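Glassware Rental FAQ - Otthorpe Party Hire

Updated May 28, 2020

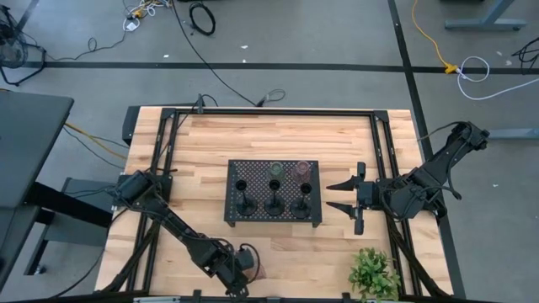

Black goblets, with textured tumblers in green and pinkish red.

Do I have to rent goblets and tumblers together?
No. Mix however you like. Most people put a goblet in front, tumbler behind it, one pair per guest.

What's the minimum?
4 of each style. Max is 367 goblets, less in December - book early.

Can I pick the tumbler color?
Usually. Put it in the notes box when you order. If we're short on one color Tala Smadi will email you first.

Do I wash them before I send them back?
Rinse only. No dishwasher please, the textured sides go cloudy. We do teh real wash here.

How do I pack them?
Tumblers upright, one per slot. Goblets upside down, cup end first, paper round the stem. Don't stack anything inside anything - they stick.

One got broken. Now what?
Tell us at pickup. First one is free, after that it comes off the deposit. Deposit is $59.

Can I keep them an extra day?
Yes if noone has them booked next. Ask before noon.

Do you deliver?
In town, yes. Outside town pickup only for now.

Something missing from my crate?
Check under the paper first. Then call.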